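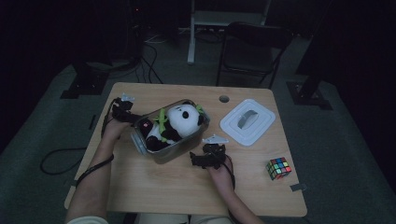 At the wooden table, both hands busy.

April, evening

Shop migration, second week. I said I would write something every night until the Ferham store was moved over, and I have missed most of them, so this one covers a few days.

Got up at six and checked the overnight import. It had stopped at 1,504 products out of 3,192. No error in the log, only a line saying the job had ended. I ran it again from where it left off and it stopped on the same product, a garden hose fitting with a name in three languages and a quotation mark in the middle. The quotation mark was the problem. The old store kept the names exactly as typed and the new one reads the file strictly. I wrote a small script to clean the names before the import, ran it on a copy, and compared the two files line by line for the first couple hundred rows. Then I got bored and trusted it.

The second run finished before lunch. All 3,192 are in. The pictures are not attached to the right variants, so a red hose shows up green if you pick the longer length. That is a matter of matching the old ID column to the new one and I know how to do it. I left it for tomorrow.

Igor Sobczak called at ten. He wanted to know if the customer accounts would keep their passwords. I told him no, the old platform stored them in a way the new one can't read, and everyone will get a reset email the first time they log in. He didn't like that. He asked if we could send the email a week ahead so people wouldn't think it was a scam. That is a fair point and I should have thought of it. He is going to write the text himself. I asked him to keep it short and not put more than one link in it.

He also asked about the subscription orders again. Ferham has customers who get filters sent every 2 months, and the old plugin handles that badly but it handles it. There are two ways to go. One is the Hosar extension, with a monthly fee and support that answers. The other is for me to build something on top of the regular order system. I could build it. I don't want to be the person who gets called when it charges somebody twice, so I told him Hosar. He said he'd think about the fee.

Lunch was soup from the freezer. Walked to the post office and back.

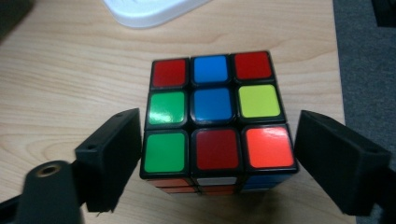 Afternoon

Spent it on the checkout. The client wants the shipping cost shown before the address is entered, which means guessing from the zip code alone. Kwok wrote the rate module and left decent notes. Most of it works by zip code anyway and the full address only matters for the two carriers that charge extra for rural delivery. I added a zip code box to the cart page and a line under it saying the final price may change. Tested it with my own address, my mother's, and one in Alaska. Alaska came back as free. Found a missing zone in the table, added it, tested again, and it came back with a number that made sense.

After that I went through the tax settings. These were all copied over by the import tool and I had assumed they were right. Two states were set to charge tax on shipping and should not have been. I checked them against what the bookkeeper sent in the winter and fixed both. I wrote down what I changed and the old values in the notes file, in case she sends a newer list.

Around four I lost an hour to something stupid. The order confirmation email was not going out. I read through the mail settings, changed the sender, changed it back, restarted the queue, and looked at the template. The test account had my old email address on it. The mail had been going out the whole time to an inbox I closed last year. There were 9 test orders in the system by then, and I deleted them so they don't end up in a report.

Flosovport wrote to say the new server is ready whenever we want it. The quote is the same as before. I asked if the nightly backup includes the database or only the files, and how long they keep it. No reply yet. I would like that in writing before I point the domain at them, after what happened with the last host. I also need to lower the time setting on the DNS records a day before the switch. Put it on the list.

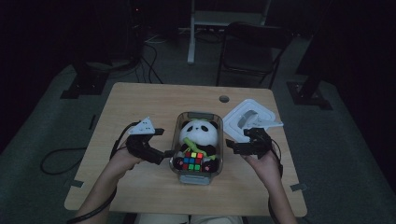
The panda in its plastic box.

List for tomorrow:

Match picture IDs to variants
Redirects for the old category pages
Ask Igor about the return policy page, the one on the old site names a warehouse they left
Lower the DNS time setting
Look at the cart on a small phone, the zip code box may push the button down
Send the invoice for March

The redirects are the part I am least sure of. The old store made a new address every time somebody renamed a category, and it kept all of them alive, so there are pages that search engines still send people to under names from years back. I exported the visits by page and I plan to redirect anything that got traffic since the fall. The rest can go to the home page.

Stopped at seven. Pasta, dishes, half of a movie. Started the picture export before bed so it can run overnight. It was at four percent when I closed the laptop lid, then I remembered closing the lid puts it to sleep, so I went back and opened it again.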